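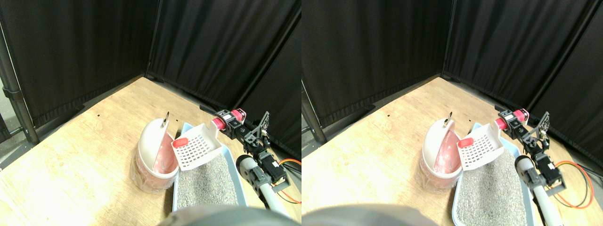
Will the arm take over the litter trays at Greltby? Management at the cat shelter says yes, by the end of November. We have our doubts. A tray, a scoop with a red-orange grip and a pink bin with its lid open make up the whole job on the tabletop, and the real cat rooms have 100 trays, most of them on the floor with a cat close by.

Who pays for it?
The shelter does, to Sorensen. The setup fee is $2,666, and we have not seen what comes after that.

Are jobs being cut?
We were told no. We were also told that at Brultstead, where the morning crew went from 6 people to two. Get it in writing.
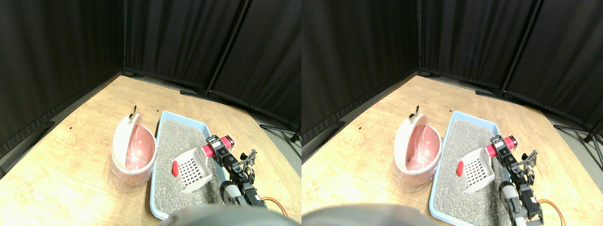

Hours are a separate matter. Nothing in the Cerkeck plan protects them, so ask about yours before you sign the new schedule.

Will I have to work next to it?
Probably. Someone has to bring trays and change bags, and that person is likely to be you. Ask for paid training first.

Who notices a sick cat?
You do, today, when you scoop. We asked who does it afterward and got no answer.

Can I refuse?
Talk to your rep before you do.

Last updated Nov 30, 2019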